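Speaker notes: Keeping warm on a fixed budget
Likton Housing Association, tenants' autumn briefing
Speaker: Rocío Lozano, Tenancy Services

Opening (two minutes)
Welcome everyone and thank the Pugh Street centre for the use of the hall. Eliseo Barrera will take questions on individual accounts at the side table from 3 pm, so please hold those until then.

Slide 1: The winter scheme
The association manages over 3,000 homes, and the winter scheme opens to all of them in October. Tenants do not need to be in receipt of any benefit to apply. The form is two pages long and may be returned by post or handed in at the Drusura Road office.

Pause here. At the last briefing several people believed that the scheme was limited to pensioners. State clearly that it is open to every household.

Slide 2: Heating controls
Most homes now have the newer wall thermostat. We recommend a living room setting of between 18 and 21 degrees. Turning the dial to its highest point does not warm the room any faster. Radiators in rooms that are seldom used may be turned down, but should not be switched off fully in freezing weather.

If asked about storage heaters: 37 homes in the Prandar block still have them. Replacement is planned, and each tenant will receive a letter before work begins.

Slide 3: Draughts and floors
Hard floors lose comfort quickly in cold weather, especially for those who sit or play at floor level. Rugs and thick cushions help, as do lined curtains drawn at dusk. Draught strips for outer doors are supplied free on request.
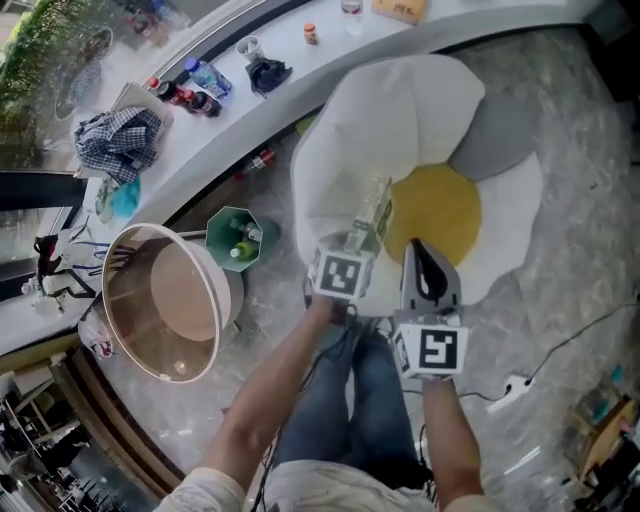 Remind tenants that air vents must stay open at all times. Blocked vents are the most common cause of the damp reports we receive over the winter months, and they can be dangerous in homes with a gas fire.

Slide 4: Reporting a fault
Loss of all heating is treated as an emergency and may be reported at any hour. Other heating faults are attended within 8 working days. Ask tenants to note the reference number given on the call.

Close
Forms are on the table by the door. Move to general questions, and finish by 3.30 pm.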